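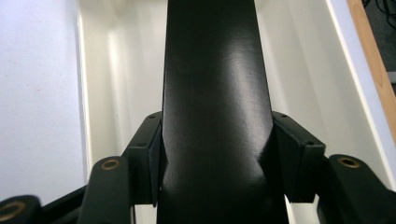 R. Wijaya

Chapter 2
Working with Layers

A page layout with more than 1000 objects is hard to edit if everything sits on one layer. In this chapter you will sort the Evgate brochure into layers, lock the ones you are done with, and change the stacking order.

Open the file brochure_210 from the chapter folder. The Layers panel is on the right. If it is closed, choose Window, then Layers.

Each layer has a name, a color and a lock. Double-click the name of the top layer and type Text. Press Enter.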